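July
Raimo Koskela

Bowl cell, Barnport bench. Notes on the grip fault, mostly for Afonso as he has the arm next.

Started just after 8 with the Morsy controller, same program as last time: approach the stack, close on the top bowl, lift, carry, put down, go back. It ran properly for the first part of the morning. Then on a lift the fingers opened by themselves with the bowl in the air. The bowl dropped back on the stack and didn't break. No error on the pendant, and the program carried on to the put-down point with nothing in its fingers as if all was well.

I put it down to a bad grip and restarted. Same again a few cycles later, this time on the way across, and the bowl went on the floor. Stopped the arm with the red button, and took it out of auto.

So 2 drops, neither one flagged. The second is the one I don't like. The arm was at full carry speed and I was standing closer than I should have been, because I'd gone in to look at the fingers after the first. Gate was shut but I was inside it. My own fault, writing it down anyway.

What I checked, in order:

Air. Gauge steady at the regulator. Listened along the hose and couldn't hear a leak. Swapped the hose for the spare from the Greltari rig regardless, no change.

Finger pads. Wiped both and pressed them down. Neither moves on its finger.

Program. Compared it with the saved copy. Identical.

Log. Set it to record the gripper signals and ran at slow speed with the gate shut and me outside it. The close signal drops out for a moment and comes back. The valve sees that as an open command. The controller only checks for a held part at the moment of closing, so it never looks again and never stops.

Cable. With the arm parked, flexed the gripper cable by hand where it goes round the wrist. In one position the signal goes off every time. Straighten it and it returns. Looks like a broken core inside the sheath. The outside is sound, which is why I walked past it at first.

The bowls are nested in the big white tub and the stack leans a little towards the top, so the wrist has to turn further for the upper ones. I think that is what pulls the cable into the bad position. Not proven, but on the lower picks I never got a dropout.
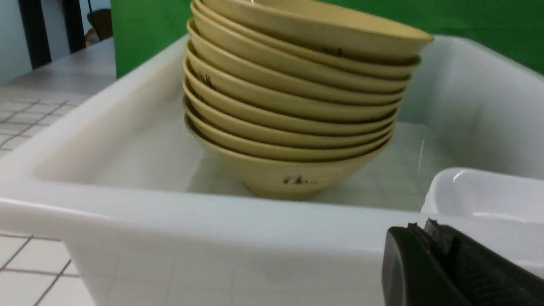

Done and to do

Cable is taped off with a label on it. Arm is locked out, key in the drawer. Please don't run it, slow speed included.

New cable ordered from Wirnden. When it comes, leave a bigger loop at the wrist and clip it further back.

Grip check to be done all the way through the carry, with a stop if the signal goes. Afonso, can you write that one? You know that part of the code better than me.

After that, 3000 cycles with the log on before anyone calls it fixed.

Gate switch: I was able to be inside with the arm in auto. The switch only trips when the gate opens, so once it's closed behind you and somebody resets, it will run. Needs a proper look. Leaving this open.

Comments (2)

Afonso Louro: Will do the grip check. I'd have it hold position on a lost signal and wait, otherwise it stops hard and throws the bowl anyway. Did you save the log? Can't find it in the shared folder.

Raimo Koskela: It was on the pendant, copied over now. Agree on holding position.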